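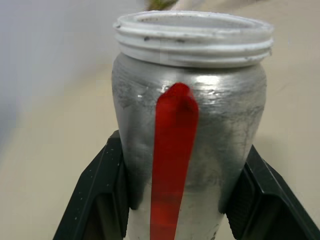

贺亭洲

Golurix 开放日图集:抓取工位

2022年1月6日,Golurix 在 Prisutmont 的试验车间对外开放半天。参观内容以桌面抓取为主,另有标定、力控和数据回放几个环节。本页收录抓取工位的画面,后附各环节的现场记录,供没有到场的同行参考。参数以现场屏幕和讲解为准,讲解中没有给出的数值不作推算。

01 银灰色罐体,腕部视角
两根黑色手指从左右两侧夹持罐身下半部,左指略高于右指。罐口敞开,白色颈部带螺纹,罐身正面有一道红色竖条。
肩部偏右有一处强反光,罐身中段灰斑较重,两者都落在手指上方。罐体右侧桌面有柔和的阴影。

现场记录

工位布置
抓取工位的机械臂固定在台面后侧,控制柜放在台下,急停按钮引到参观线一侧。参观线与台面边缘的距离为135厘米,地面用胶带标出。机械臂运行期间任何人不得越线,更换物体时先停机,由操作员确认示教器状态后再伸手。
照明沿用车间顶灯,没有加遮光罩。讲解人员的说法是,遮光以后成功率数字会好看一些,但与客户现场的条件不符。

物体集
演示使用的物体集代号为 Kekana,共189件,包括瓶罐、盒类、软包装和少量工具。物体没有统一清洁,旧件与新件混放。选件时由参观者在平板上点选,操作员按编号从货架上取出,放到台面任意位置,朝向不作规定。
物体集里反光件单独列为一类。这一类的难点在深度图:高光区域容易出现空洞,曲面边缘的点云向外漂移。处理办法是用彩色图补轮廓,再按轮廓估计中轴线,夹持点取在中轴线两侧。肩部收窄的容器优先夹下半部,接触面较平顺,手指也不会挡住开口。

软件
抓取规划由 Poron 模块完成,当天运行的是12月冻结的版本。界面左侧显示腕部相机画面,右侧显示候选夹持姿态,按评分排序。评分低于阈值时机械臂停在预备位,等待操作员换角度重新取像。
有参观者问是否使用了物体的三维模型。答复是:Kekana 中的部分物体有模型,仅用于离线评估,在线规划不读取。
另一位参观者问透明容器的处理。答复是目前不在支持范围内,货架上也没有放。

夹爪
夹爪为平行两指,手指外表面为黑色哑光,内侧带细纹。开合行程由电机控制,闭合过程分两段:先以较快速度接近,电流出现上升后转入慢速,直到达到设定的夹持力。空罐和薄壁件使用低档力,装有内容物的容器使用高档力,档位由操作员手动选择。自动判断重量的功能已经写完,尚未合入当天的版本。
手指内侧的垫片属于易耗件。更换后需要重新测一次闭合零点,步骤写在柜门内侧的卡片上,与手册第二版一致,与第三版有出入。第三版中该节的图号错位,工作人员表示会改。

手眼标定
标定演示排在抓取之后。标定板平放于台面,机械臂依次走过11个位姿,每个位姿停稳后取像,全部完成后给出重投影误差。第一轮误差偏大,检查后发现标定板一角没有贴平,压实后重做,结果落入允许范围。
讲解中提到,位姿之间的旋转量比平移量更要紧。只平移不旋转,误差数字可以很低,换一个高度抓取就会偏。

力控插接
插接工位使用另一台机械臂,任务是把圆柱销插入带倒角的孔。演示分为开环和力控两种方式,孔位人为偏移后各做一遍。开环方式在偏移后卡住,触发保护停机;力控方式先做螺旋搜索,找到孔口后下压。搜索半径由现场人员直接在参数表里修改,改完不需要重启控制器。
该工位噪声较大,主要来自旁边的空压机,后排听不清讲解。

数据回放
回放区有四台显示器,同步播放腕部画面、外部画面、关节曲线和夹爪电流。操作员可以把时间轴拖到任意一点,对照四路信号查看接触发生的时刻。电流曲线上的第一个拐点通常早于画面中能看出的接触,差值与手指垫片的新旧有关。
回放文件当天不提供拷贝。需要样例数据的单位可以向 Golurix 登记,按登记顺序发送,格式说明随文件附上。

其他
抓取工位中途停机一次,原因是线缆护套蹭到了台面边缘,重新绑扎后恢复。原定的双臂协作演示取消,没有安排补场。
从 Prisutmont 车站步行到车间近4公里,沿途没有公交,下次前往建议提前联系接驳。车间入口在北侧,导航上标注的南门只走货车。

图片可用于内部技术交流,转载请保留署名和本页标题。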